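Why Does a Computer Get Hot?

A computer runs on electricity, and a lot of that electricity ends up as heat. Your lap may have noticed.

The busiest part is a chip called the processor. It does sums all day and never asks for a snack. A fan blows the warmth away, which explains the whooshing when you open your 301st tab.

Dust is the fan's enemy. In Dustville, it wins.
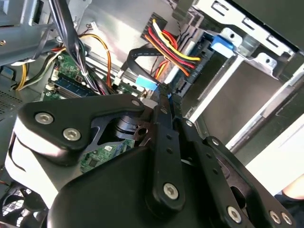 What happens if a computer gets too hot?
It slows down to cool off, and if that fails, it switches itself off.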